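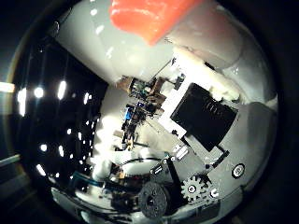

4.2 Wrist camera view and grip checks

Figure 2. View from the wrist camera with a soft orange object against a finger of the hand. The palm housing and its spur gear are at lower right.

The second set of trials compared two wrist cameras on the same hand. The Trakley unit has a narrow lens and looks past the fingertips toward the bench. The Ocampo unit has a much wider lens and takes in the fingers, the palm and a good part of the hand's own works. Figure 2 is from the Ocampo unit. Both cameras were run from the Skorngate controller with no change to the grip settings used in Section 4.1.

We wanted to know how often a person looking only at the wrist view could say whether the hand had contact with an object. Each camera was used for 19 grasps on soft objects, and a grasp was marked as readable if the line between object and finger could be picked out in a single still. Stills were viewed in mixed order, and the viewer was not told the grip force.

With the narrow lens, 11 of the 19 stills were readable. Most of the others failed when a finger closed over the object and filled the view. The wide lens did better on large objects but worse on small ones, which took up very little of the usable circle. Colour mattered more than we had planned for. An orange object stands out well from a pale finger, and the wavy lower edge in Figure 2 is easy to trace. Light grey foam pieces were hard to separate from the finger at any size, and we left them out of the later trials.

Much of the wide view is taken up by parts of no use for judging a grasp. In Figure 2 the wiring and small circuit parts sit near the centre, with a black panel to their right, while the object is up at the top and runs out of view. Bright spots on the left side also upset the automatic exposure in our early tests, so we fixed the exposure by hand for all trials reported in this section.

Cropping to the upper half of the circle cut the controller's processing time by nearly a third and did not change which stills were marked readable. We kept that crop for the Drillorus arm trials in Section 4.3, where the mount was also turned slightly to bring the fingertips closer to the middle of the lens.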